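To: gripper-users list
From: Zuleica Batista
Subject: Re: Re: left jaw closing late on soft stuff

Hi all,

Sorry for the slow answer, Wednesday got away from me. I'm pasting in the bit I'm replying to so the newer people on the list can follow along:

> On our pair the left one started closing late after we put the Jergate
> springs in. You squeeze, nothing happens, you squeeze harder, and then
> the jaw snaps shut all at once. We squashed two tomatoes and nipped a
> thumb before we stopped. Has anyone else had this, or is it just how we
> put them together?
> Yusuf

Yes! Same thing here, Yusuf, and I don't think it's how you put them together. Ours did it on the fruit sorting job, the one where you hold a gripper in each hand and move things on and off a plate. We're recording those runs for the Plurken arm to learn from, so a jaw that jumps is bad news twice over. You bruise the fruit, and then the arm gets taught that slamming shut is how a person picks up a plum.

I went back through our log and found 26 late closes in 502 grasps. Most were on the big round things, where the fingers are spread wide before they touch anything. On cherry tomatoes and chestnuts I could hardly find any. So if you only tested yours on small stuff (we did, for the first two days, silly us) you could easily think everything was fine.

A plum in one and a tangerine in the other is the kind of load I mean:

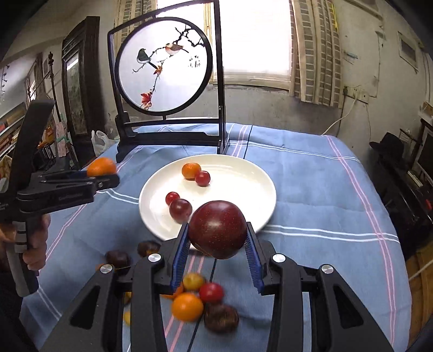 Pruren wrote back to me off list to say they had the same snap on a different spring, and that for them it went away for a while after cleaning the pivots and then came back worse. They'd check the trigger cable where it goes into the handle before blaming the spring at all.

So I did that, and I think Pruren is right. I took the handle apart on the kitchen counter and the cable liner had a flat spot worn in it, right at the bend. The cable hangs up there, you load it by squeezing, and when it lets go you get the whole squeeze at once. The stiffer spring just makes you pull harder before it lets go – which would explain why you only noticed after the swap. The right handle has the start of the same flat spot, by the way, so please look at both of yours and not only the one acting up.

I've put new liners in and opened the bend up a little with a file. Before every session now I do a dry run with the jaws wide open over the cloth, slow squeeze, slow release, ten times each hand. If it hesitates even once I put it down and use the spare.
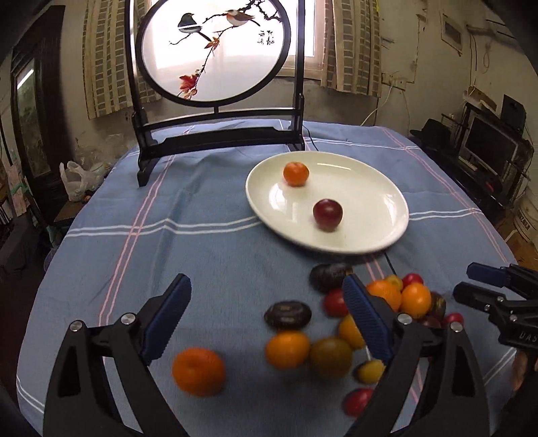

I also listen for it, a sort of tick up in the handle just before it sticks. If you hear the tick, let go of the trigger completely. Don't try to squeeze through it, that's how you get a thumb in there. And keep your free fingers off the linkage when you're handing fruit from one gripper to the other – I know it's tempting to steady it.

As for the recordings, I've marked every late close as bad and pulled those runs out of the training set. I left in the ones where the jaw was slow but didn't snap, and I'm not sure that was smart. If anybody has a rule they use for that I'd love to hear it.

Yusuf, could you send me the length of your liner, end to end? Mine might be a hair short and I want to compare before I order more.

Zuleica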